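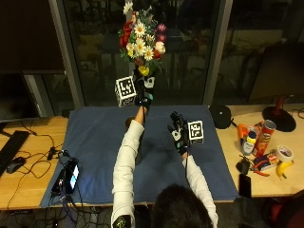

Glove station at the demonstration, with the artificial bouquet held up in one hand.

**Minutes, review of the Tistau demonstration visit**
June 2, 2020

Chair: Thibault Gautier
Also represented: Flunon, Markitz. Alarcón sent apologies.

**1. Minutes of the January meeting**
Approved with one correction. The Markitz loan period is 50 days.

**2. Glove demonstration**
Visitors were shown how hand movements are recorded for the Flunon arm. The operator wears a sensor glove on each hand, with a marker cube beside each one. Flowers were picked for the session as stems and petals are hard for the arm to handle. Thibault said the library now holds almost 3,000 recordings and that the flower set is the smallest part of it.

Markitz asked if the gloves could be used without the cables. Not with the present set. Flunon will send a price for a wireless pair.

**3. Visitor numbers and comments**
81 people signed in. Most comments were good. Several said they could not see past the operator and would have liked a screen facing the room. Two groups missed the second run when it was moved up. Start times will be posted at the door next time.

**4. Table layout**
Agreed that snacks, phones and hand tools go on a separate table during demonstrations. The blue cloth stays. Cables at the front edge are to be taped down before visitors come in.

**5. Next visit**
Alarcón has asked for a session at its own site. Thibault to confirm the room and the power supply. Flunon to bring 2 spare gloves.

**6. Other business**
Parking passes must be returned to the front desk.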